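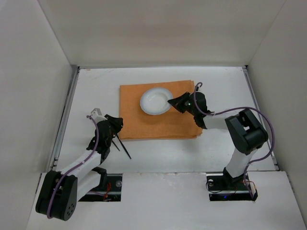 Helju Lill wrote under my last post that one plate per person is fine until somebody comes to dinner, and then you are eating off a saucepan lid. She asked what we do when there's company, and whether we regret giving the big set away.

We don't regret it, though I'll admit the first month was awkward. For anyone who missed the earlier posts, we moved to Lelthorpe in April, from a house with a dining room to an apartment of 728 square feet. The kitchen has one upper cabinet and a shelf over the stove that gets too greasy to keep anything on. The old dinner set had to go. It was my aunt's, bought for parties she mostly stopped giving before I was born, and in all the years we had it I don't think the soup bowls came out more than twice.

I tried to sell it first. A dealer offered $200 for the whole thing if I drove it to him, and by the time I'd priced the gas and the boxes I didn't want to. A woman from church took it for her daughter. I was glad it went to one place.

So, company. When my brother and his wife come we eat in the living room, and I cook something that works in a bowl. Chili, or rice with whatever is on top of it. We have a few cereal bowls and they do the job. If it's more people than that, I ask them to bring their own plates. I felt rude saying it the first time. Everyone did it without a fuss, and they took their dirty plates home with them, so I had less to wash than I ever did in the old house.

The part I didn't expect was the daily washing up. With a full cabinet we let things stack in the sink until evening, sometimes until the next evening. Now if I want lunch I have to wash what I used at breakfast. It takes a minute. I stopped running the dishwasher in the old place for the last few weeks as practice, and I'd suggest that to anybody getting ready to move somewhere smaller. You find out fast what you reach for.

Some things I got rid of and had to replace. The colander was a mistake. I thought I could drain pasta with the lid held crooked, and I burned my wrist doing it. I bought another one at Tomix for less than I'd have guessed. I also miss the gravy boat a little, but a coffee mug pours all right if you go slowly.

Things I kept that I probably shouldn't have: a cake stand, a fondue pot, and a drawer of cloth napkins. The napkins at least get used. I fold one under a hot dish and another goes over the bread. They wash with the towels and I don't iron them.

Thanakorn Sitthichai asked about storage in the same thread. We bought a Zitden rack that screws to the inside of the cabinet door. It holds lids well and isn't deep enough for plates. One screw pulled out of the particleboard the first week and I put it back with a longer one. It has held so far.

Next I have to deal with the linen closet, which in this apartment is a shelf in the bathroom. The sheets for the old guest bed are still in a box by the front door, and we don't have a guest bed anymore. If anyone nearby needs queen size, leave a comment and I'll set them aside.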